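机器叠布

机器叠布，又称自动折叠、布料操作，指由机器把毛巾、抹布、衣物等柔软织物从散乱状态整理成规定形状的过程。在家庭服务机器人的讨论中，它常被当作衡量通用能力的题目。就目前公开的材料来看，把它称为“已经解决的问题”为时尚早。

一、概述

工业洗衣房早已使用折叠机。这类设备要求操作者先把床单或毛巾展平送入，机器只负责后半段。家务场景里的难处恰好在前半段：布是揉成一团的，几块叠压在一起，边角藏在褶皱里。宣传材料往往把两者混为一谈，读者看到“自动折叠”四个字时，应先问清布是谁铺开的。

常见的桌面试验采用双臂装置。布堆放在一侧，机器须从中取出一块，在桌面中央展开、对折，再放到另一侧的成品区。试验多用超细纤维清洁布，尺寸小，形状规则，没有袖子和纽扣，属于难度较低的对象。
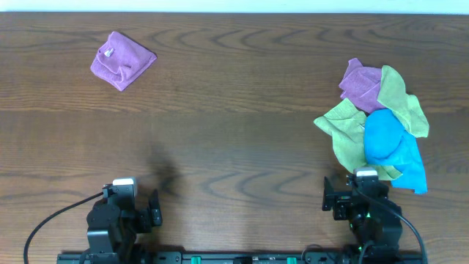
从布堆中只取一块，是整个流程里容易被低估的一步。超细纤维表面有绒圈，互相粘附，夹爪闭合时可能带起两块，也可能一块都没有夹住。颜色不同的布便于视觉系统区分，同色布叠在一起时边界难以判断，而普通家庭的毛巾恰恰常是成套购买的。

二、主要步骤

抓取之后是展开。单臂提起一点，布会自然下垂成不规则的锥形，第二只夹爪要在其中找到相邻的角。找错成对角，展开后便成斜条，须放下重来。双臂拉直布料可以消除部分褶皱，但拉力过大会使布从指间滑脱，过小则中部下坠。多数桌面系统没有指尖触觉，只能靠腕部和头部的图像估计松紧。

对折和放置相对简单，误差却会累积。第一次对折若偏一指宽，第二次对折后边缘便明显错开。人会顺手抹平，机器通常没有这一动作，或者把它算作额外步骤，不计入报告的用时。 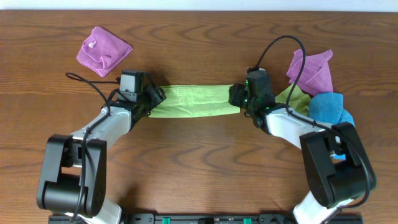 机器现在能独自叠完一筐洗好的衣物吗？

目前缺乏可靠证据。可以确认的是，部分系统能在固定桌面上处理尺寸相近的方形布块；换成混装的衣物，加上翻面、配对和中途掉落，公开结果便很稀少，且多为剪辑过的短片。

三、成绩与争议

Birach公布过一组桌面叠布结果：尝试3,245次，其中495次需要人工介入。该公司将其余各次一律计为成功，成品是否整齐没有单独评分。批评者认为，“无人介入”与“叠得能用”是两个标准，前者只说明机器走完了流程。

Gevitz的做法较为保守，每轮试验固定为100次，同一块布失败后不更换。其报告承认，换用未见过的布料后结果下降，但没有给出具体比例，外界难以比较。

Opoku平台曾在演示中以3块布为一组，连续完成取布、展开和折叠。演示使用的桌子、灯光和布料与训练时相同，能否推广到别处并无说明。桌面反光、木纹和机械臂自身的阴影都可能干扰视觉判断，这些条件在论文里常常一笔带过。

四、硬件限制

两指夹爪结构简单、价格较低，是桌面试验中的常见选择。它的缺点在于接触面窄，捏住厚绒布时，布料会在手指两侧鼓起，遮住腕部摄像头的一部分视野。系统此时看得见布面，却未必看得见布角，也难以判断捏住的是单层还是双层。

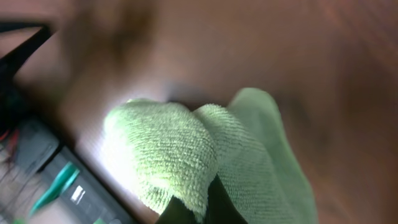

腕部视角：黑色夹爪手指与浅绿色超细纤维布，背景为木质表面。

加装触觉传感器可以缓解这一问题，代价是成本和维护。软质指套抓得更牢，松开时却容易把刚叠好的边带起来。

五、应用前景

Purdale曾在一间小型洗衣作坊试用双臂设备，只安排它叠清洁抹布，工作服仍由人工处理。试用结束后，作坊保留了原有的人手。抹布叠得稍歪并不影响使用，这类任务对误差的容忍度较高，可能比家庭衣柜更早出现实际应用。

评估此类产品时，较有参考价值的信息包括未剪辑的连续录像、人工介入的定义、布料是否预先铺平，以及失败后由谁复位。缺少其中任何一项，成功率数字都应谨慎引用。

参见：柔性物体操作；双臂机器人；工业折叠机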